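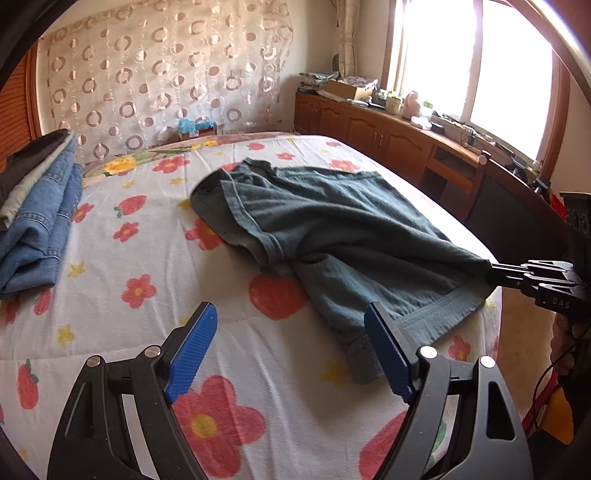 Dark fleece, ribbed cuff or hem toward the front, on the strawberry comforter.

January, 8 a.m., Jindwood workshop, wash bench

Lint trials, continued. Kettle on, heating not on, filter papers where I left them except for the ones on the floor.

State of play for anyone picking this up. We want to know how much fluff a polyester fleece gives up in a home wash, and whether it keeps giving it up or gets most of it over with early. The mills say early. The people who sell add-on filters say forever. Both have something to sell, so we are weighing lint.

Control piece came out of wash 13 last night. Drained through the fine mesh, then the paper, paper into the drying cabinet, cabinet left shut overnight. Pulled it this morning and got a reading lower than the one for the empty paper. So either the fleece is now absorbing lint from the universe or the balance has drifted again. Re-zeroed, moved it away from the window, weighed it again, got something sensible. Went back to the previous two papers, which I had kept in the envelope, and they were both off by the same amount in the same direction. Corrected in the table in pencil. The balance lives on the stone shelf from now on. If you need the stone shelf for your lunch, eat elsewhere.

The curve so far: big drop after the first wash, a smaller one after the second, then a long, dull slope that I would call flat if I were writing the mill's brochure. It isn't flat. It is only boring. The later papers have a thin gray bloom on them that you can see if you tilt them to the lamp, and the bloom hasn't gone away yet.

Washer. The Rakton is back to spinning at whatever speed it likes. The dial says 1,000 and the strobe disagrees, and it disagrees differently depending on load. A small load slops to one side, the machine senses it, slows down, tries again, sulks, and finishes low. I've been padding with plain cotton toweling to keep it balanced, and of course the toweling sheds too. White toweling against dark fleece means I can at least see the culprit under the scope, but weighing doesn't care about color. Ran toweling alone as a blank. The blank was embarrassing. A good part of what I had been calling fleece in the early runs was towel.

Options:
Drop the toweling and accept the slow spin.
Use the toweling, but wash it to death first and subtract a blank each time.
Sew a ballast bag out of the tight-woven nylon from the tent job.

Going with the nylon bag. Meinir Meredith has the heavy needle for it and says the seams should be bound, not just turned, or we'll be weighing nylon fray next and have to start over with a different excuse. She's right. I asked her to write the seam down in the book and she drew it instead, next page, quite a nice drawing.

Detergent. Mornero liquid for everything up to now. Did one side-by-side with no detergent at all, same program, matched pieces from the same bolt, and the one without shed more. I expected this and am still slightly annoyed, having argued the opposite over Christmas dinner to people who had not asked. My guess is that the liquid lubricates, so there's less rubbing fiber on fiber. Foam may also be cushioning it. Can't separate those with what we have. One pair proves very little. Needs repeating before anyone says it out loud to a customer.

Side note on powder: we shouldn't use it in this series. Undissolved grit sat on the mesh and came through on the scope looking like snow. Weighed beautifully. Means nothing.

Filters. The Konstantinidis order arrived, and it's the wrong pore size, one step coarser than what's on the invoice and two coarser than what I asked for. They are being very nice about it on the phone, which doesn't help me filter anything. I'm keeping one box of the coarse ones for the first rinse, where the fine papers clog anyway, and sending the rest back. Do not mix the boxes. I have written COARSE on the coarse box in marker and then, having less faith in us than I used to, on the lid as well.

On clogging. The first wash of a new fleece blocks a fine paper before the drum has half drained. Water backs up, finds the bench, finds the socket strip (moved now, up on the batten). Work-around is to drain into the bucket, let it stand, and pour slowly. Rinse the bucket walls down afterward with the squeeze bottle. If you skip the rinse you leave a surprising amount stuck in a ring at the waterline. I skipped it on wash two. Wash two has a question mark beside it and will keep it.

Handling between washes. Pieces had been going over the radiator rail, which scrapes them. Brushed a fingertip along the rail and came away with a little gray mustache. Lay them flat on the mesh rack instead, nap side up, and pick up by the bound edge. No shaking out. I know it's instinct.

Cut edges are the other worry. Our pieces are hemmed, but a hem on fleece still leaves raw fiber inside the fold, and a small piece has far more edge for its area than a jacket does. Any number we scale up to a whole garment will come out too high on that account alone. Could test a big piece against a small one, same stitching. Could test a finished garment with proper cuffs and admit defeat on matching the fabric. Probably both, in that order, once the bag is sewn.

Pilling, since somebody will ask: graded by eye against the old photo card, under the north window. The control has moved one grade since the start. Two of us graded separately and agreed, which has never happened before, and I suspect one of us of peeking.

Fiber lengths: measured 21 under the scope before my eyes gave up. Mostly short broken bits with blunt ends, a few long ones curled like a pig's tail. The long ones I think are from the cutting, and I'd expect them to vanish in later washes. Want a set from the latest paper to compare. Younger eyes welcome.

To do:
Bound nylon bag, then blank run on the bag alone
Repeat detergent pair
Return coarse papers, keep one box
Strobe the Rakton on a full load
Find out who has the good tweezers

Later, past four. Bag sewn. Blank run on the bag gave nothing I could weigh. Tweezers still missing.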